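Caring for Linens at Gallside: A Conversation with the Head of Housekeeping

Guests at Gallside often ask how the residence keeps its bedding in use for so long. The building has 36 rooms and a single laundry on the ground floor, and the housekeeping department replaces far fewer sheets than it did in the past. For this feature, the head of the department agreed to speak with the residents' bulletin between the morning and afternoon shifts.

The department's present approach dates from a review of its purchasing records. "We found that we had ordered 194 sheets in one year," she said. "Most of the old ones had not worn out. They had gone gray, or they had shrunk and no longer fit the beds." The residence then changed its supplier to Kirkari and lowered the wash temperature for everything except towels and sickroom items.

Asked whether residents had objected to the lower temperature, she said that a few had written to the office in the first month. "They were worried about hygiene, and that is a fair question. We met with them, explained which items are still washed hot, and posted the list by the laundry door. It is still there."

Drying has proved harder to settle. The two machines on the ground floor run hot, and cotton left in them too long becomes stiff. Staff now remove sheets while they are slightly damp and finish them on the racks in the Skuvilora wing, where the windows face south. In May the racks are full by ten in the morning. "In winter we do not have that choice," she said, "and you can feel the difference in the cloth."

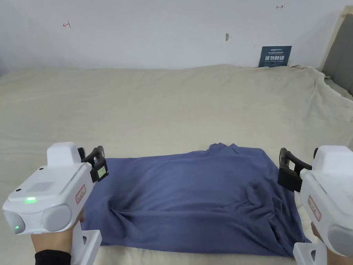 Color is the subject on which she receives the most questions. Dark items are kept apart from pale ones from the moment a bed is stripped, and new dark pieces are washed alone 2 times before they join a general load. "A navy cloth on a cream sheet looks very well, and I would never tell a resident to avoid it," she said. "I would only ask that the two go into separate bags." She is less concerned about wrinkles, and considers the pressing of flat sheets a poor use of staff time.

Repairs are sent to Gashi, a small workshop nearby, which returned 33 mended pieces last season - most of them pillowcases with split seams. Sheets that are past mending are cut down for cleaning cloths.

The department will next review its blankets. Residents who wish to have a personal blanket washed should label it and leave it at the laundry counter before noon.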